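Fandetti Expands Automated Garment Handling at Finishing Site, Outlines New Roles for Floor Staff

Company News | Operations

Fandetti has begun the second stage of an automation program at its garment care and finishing site, the company said in a statement released in February. The program introduces robotic arms to the hanging and transfer steps that come between pressing and dispatch, work that has until now been carried out entirely by hand.

The site handles 3,000 garments on a standard working day, most of them uniforms and shirts supplied under contract to hotels and clinics. It employs 40 people across two shifts. According to the statement, no positions will be removed as a result of the program, and 13 employees have been assigned to new or changed duties during the current stage.

The equipment is being supplied and configured by Rondach, an integrator that specializes in handling soft goods. Software for planning arm movements comes from Brorkik, which has worked with Rondach on earlier installations in packaging. Fandetti did not disclose the value of the contract.

Fabric has long been considered a difficult material for automated handling. A shirt changes shape each time it is lifted, and a collar that is easy to find on one garment may be folded under on the next. For this reason the first stage of the program, completed last autumn, dealt only with the movement of empty hangers from a return bin to the rack. The second stage adds the transfer of hung garments from one rack to another and the first supervised trials of placing a garment on a hanger.

Employees on the floor take part in the trials directly. Using hand-held gripper tools, they perform the same motions they would normally carry out with their fingers, and the recorded motions are then used to prepare the arms for the task. Rondach said the method allows experienced finishers to pass on details of the work that are hard to write down in a procedure, such as how far to open a collar before the hanger goes in.
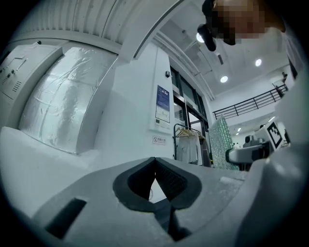 A gripper on the finishing floor, with a robotic arm at right and garment hangers on a rack near the windows.

Under the arrangement described by the company, finishers rotate through the trial area in blocks of two hours and then return to their regular stations. Time spent in the area is paid at the normal rate with a skills supplement. Participation is voluntary, and employees may withdraw at any point without giving a reason. Individual speed and error records from the trials are not used in performance reviews, a condition that was written into the site agreement before the first stage began.

The company said that the most immediate change for staff has been in the physical demands of the job. Reaching to rack height and turning with a loaded hanger is repeated many times in a shift, and shoulder and wrist complaints have been the leading cause of short-term absence at the site for several years. Moving part of this work to the arms is expected to reduce the strain, although Fandetti said it would wait for a full year of absence records before reporting a result.

Other changes have been less welcome. In comments gathered by the staff council and summarized in the company statement, several finishers said that the pace of the line is now less even than before, with short waits while an arm completes a transfer followed by a buildup of pressed items. Others said they missed working in pairs at the racks, where conversation was easier than at the separate stations. Management has agreed to review the station layout at the end of the current stage and to restore paired working where the arms are not in use.

The council also raised the question of how quickly an arm should be allowed to move when employees are nearby. Speeds have been set below the level first proposed by Rondach, and any increase will require the written agreement of the council and the site safety officer. Each shift now starts with a short check of the stop controls, recorded in a log that is open to all employees.

Training is being delivered in two parts. The introductory part covers safe approach, stopping and restarting, and the reporting of faults, and has been completed by everyone who works on the finishing floor. The longer part prepares employees to serve as cell attendants, a new grade that carries responsibility for clearing jams, replacing worn finger pads and deciding when a garment should be taken out of the automated line and finished by hand. Fandetti said the grade will be filled from within the present workforce.

Certain items will remain outside the program. Delicate fabrics, heavily pleated garments and anything marked for repair will continue to go to the manual tables. The inspection step before dispatch will also stay with employees, and the company said it has no plans to automate it.

Pană, a linen service that shares the dispatch area with Fandetti, will not take part in the current stage but has been given access to its findings. The two companies are discussing whether the transfer cell could be made available to Pană during the evening hours, when the finishing floor is quiet. Any such use would require a separate agreement with the employees of both firms.

The second stage is scheduled to run through the summer. A report covering garment quality, downtime, absence and staff opinion will then be presented to the council, and a decision on a third stage will follow. Employees with questions about the attendant grade or the rotation schedule may contact the site training office, which is open from 7 a.m. on working days. Written comments on the station layout may be handed in at the same office until the review begins.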